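# Chapter 6: Racks, Pegs, and Things That Drip

I've been looking forward to this chapter since I started the book, and I'll admit it's a strange one to be fond of. The last chapter was chairs. Everybody wants to design a chair. Now we're going to spend a good long time on the thing that stands beside your sink with wet cups on it.

My first paid job was at a small housewares firm called Bikent, where I was put in a back office with a desk, a drawer full of bent wire, and a drawing numbered 2258. That drawing was a cup rack. I thought it would take me an afternoon (I had just finished school and was extremely sure of myself). It took me until spring, and by the time it went to the wire shop I had opinions about rubber caps that I still can't keep to myself at dinner.

So, a bit about how to read this chapter. You'll need Chapter 3 on wire and rod, mostly the part on bend radius, and you'll want the section on center of gravity from Chapter 4 close by. If you skipped the math there, go back and do it — I'll wait. The projects at the end ask you to build something small, and you'll have a much better time if you collect a few materials before you read any further:

- a couple of feet of stiff wire, coat hanger thickness or a little more
- a straight wooden dowel, unfinished is fine
- a handful of rubber or vinyl end caps, whatever the hardware store has
- pliers you don't love
- two or three cups from your own kitchen, including the awkward one

The awkward cup matters. Every kitchen has one that's too tall or too wide, or has a handle that seems to belong to some other cup, and most racks are designed by people who tested with the nice ones.

While you're hunting for materials, start looking at racks from above. I mean really stand over them. We usually see a rack from the side, at counter height, with stuff all over it, and from there you can't tell what holds up what. From straight above, the plan of the thing comes clear: a long open rectangle, some cross wires, pegs sticking out along the sides, and whatever runs down the middle. I draw this view before any other, and I ask my students to do the same even when they grumble that the side view is prettier.

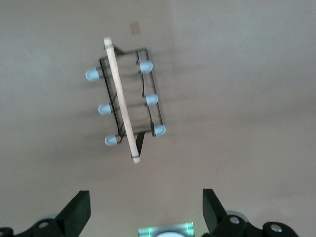 ## 6.1 What a cup rack has to do

Let's start with the boring list, and then I'll tell you why it isn't boring.

A cup rack has to hold cups so that water can leave them and air can get in. It has to stay standing when it's full, when it's empty, and (the case that catches everyone) when it's full on one side only. It has to let you put a cup on with a soapy hand and take it off with a sleepy one. It shouldn't scratch the cup or the counter. And it has to be small, because the space next to a sink is the most fought-over piece of real estate in the house.

Those demands pull against each other right away. Pegs that stick out further are easier to load, but they make the rack wider, and they put the weight of each cup farther from the center, where it has more leverage to tip the whole business over. Bring them in close and the rack gets nice and steady, but the cups begin to bump each other and trap water between them. My old 2258 had pegs so short that a cup would sit on them quite happily until somebody closed a drawer. I had tested it on a very solid bench. I had not tested it near a drawer.

Here I want you to stop and sketch. Draw a rectangle as your rack, put pegs on the long sides, and mark where the weight of a cup would land. Then cross out all the cups on one side and see how you feel about it.

### The order people load things

I once spent a very happy Saturday in a friend's kitchen just watching people put cups away, and I learned more from it than from a whole shelf of catalogs. Right-handed people tended to begin at the near right. Left-handed people did all sorts of things. Hardly anyone filled a rack evenly, alternating from side to side, the way my neat little load diagrams had assumed. They filled the easy spots first and went to the back corners only when they had to.

That means a rack spends a lot of its life half loaded, and lopsided. When you do the stability exercise in 6.4, don't do it for the full rack and call it finished. Do it for one cup, in the worst place you can find. Then do it for two next to each other on the same side.

### Holding by the inside, holding by the outside

There are two broad families, and you'll want to keep them separate in your head. A peg goes up inside the cup, and the cup hangs or leans over it. A cradle supports an object from underneath or around the outside, usually with a curved wire. Pegs are forgiving about outside shape: fat cup, thin cup, the peg doesn't care so long as it fits through the opening. Cradles are forgiving about what's going on inside, but they're picky about the outer curve, and an object that's a bit too small will sit low and wobble.

Plenty of products mix the two, and side views of them are surprisingly hard to read. You see round shapes and bits of curved wire and you have to work out which part is carrying which. It's worth practicing. Put a rack at the far end of a table, crouch down till your eyes are level with it, and try to trace each wire from the floor up to the thing it supports.
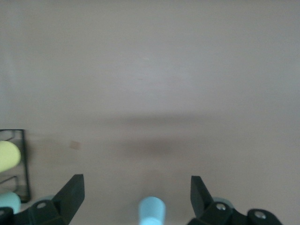

*Figure 6.2. Two rounded shapes, one above the other, at a black wire rack: pale yellow-green on top, light teal below.*

If you're anything like my students, you'll find that color does half the work when you look at a figure like that one. Your eye goes straight to the soft colors and skates right over the dark wire. Product people know this, and it's one reason so many racks are black: the wire backs off and lets the cups be the cheerful part. I don't mind it at all. I do mind it in a drawing, though, so when you hand in work for this chapter, draw the wire darker and heavier than you think you should.

## 6.2 Caps, or why rubber is worth the trouble

The wire by itself would hold a cup. So why add a cap to every peg, a part that costs money, takes time to press on, and can vanish down a garbage disposal?

Well, go and set a glass down on bare cut wire and listen to it. That sound is your answer. Cut wire has an edge, and even when the end is ground smooth it's still a very small, very hard point holding up something brittle. A cap spreads the contact out and it grips a little. It also covers the spot where coatings usually fail first, because the cut end is where paint or powder is thinnest and where water likes to creep in.

Two student projects from my own classes make a good comparison, and we'll come back to both. The one called Kolev used soft caps with a domed end, generously oversized. Cups slid on beautifully. They also came off with a tiny kissing noise and sometimes brought the cap along with them. The other, Trandico, went for a hard, snug cap that never came off in all our testing, and cups skidded on it as soon as it got soapy. Neither team was wrong! They had each solved a different half of the problem, and when they traded notes the second versions were much better. 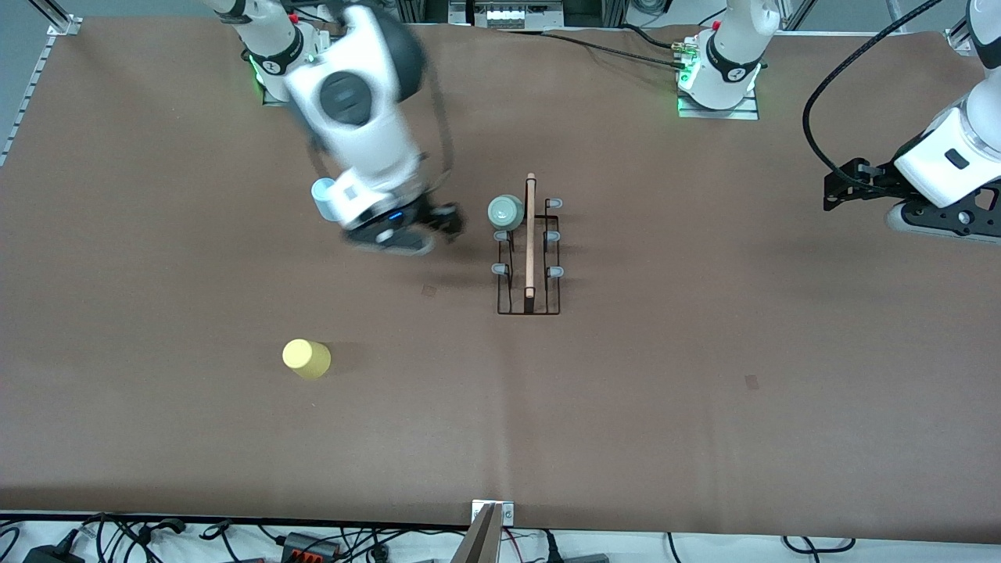
Layout is what I want you thinking about next, meaning where the pegs go once you've settled on what they're made of. The simplest good answer I know is matched rows, the same number down each long side, so whatever you work out for the left is true for the right as well. Six capped pegs, three along each side, is about as plain as it gets, and with a light wooden stick laid lengthwise between the rows you also have a clear centerline to measure from. Put a cup over the back left peg of a rack like that and you've set up the first problem in 6.4: one load, at a corner, with nothing opposite to balance it. Draw it in plan, mark your centerline, and measure out to the peg before you calculate anything.

### A word about that middle

The space between the rows is where beginners get greedy. It looks empty on the drawing, and an empty patch on a drawing makes people itch. I've seen spoon slots in there, a sponge tray, and once a small clock. Before you put anything in the middle, think about how a hand gets in. My rule on student work is that I should be able to reach between the rows and lift any cup without my knuckles touching its neighbor, and for our class rack we keep a gap of 33 millimeters at the tightest point between loaded cups. Your number may be different if your cups are. Measure them — including the awkward one.

A wooden piece down the center brings its own questions, and we'll handle them in 6.3: whether to finish the wood or leave it bare, how to fasten something round to a frame of thin rod, and how much the ends should stick out past the wire. That last one sounds fussy, but overhang changes how people pick a rack up. Give them something that looks like a handle and they'll use it as one, so it had better be fastened well enough to lift the whole load.

## Before you go on

Try these before Section 6.3. They're quick, and you'll need your answers.

1. Draw your own rack, or a borrowed one, in plan. Show every peg and every cross wire, and mark the center.
2. Load it one cup at a time in the order that feels natural to you. Write down the order. Ask someone else to do it without telling them why, and compare.
3. Find the position where a single cup comes closest to tipping the rack. If nothing tips it, swap in the awkward cup, then a full glass of water (over the sink, please).
4. Take the caps off two pegs, if they'll come, and handle the rack that way for a day. Note each time you hear or feel the difference.
5. Bend a single peg from your hanger wire at three different lengths and hang the same cup on each. Keep all three; you'll be using them in 6.3, when we start joining wire to wood.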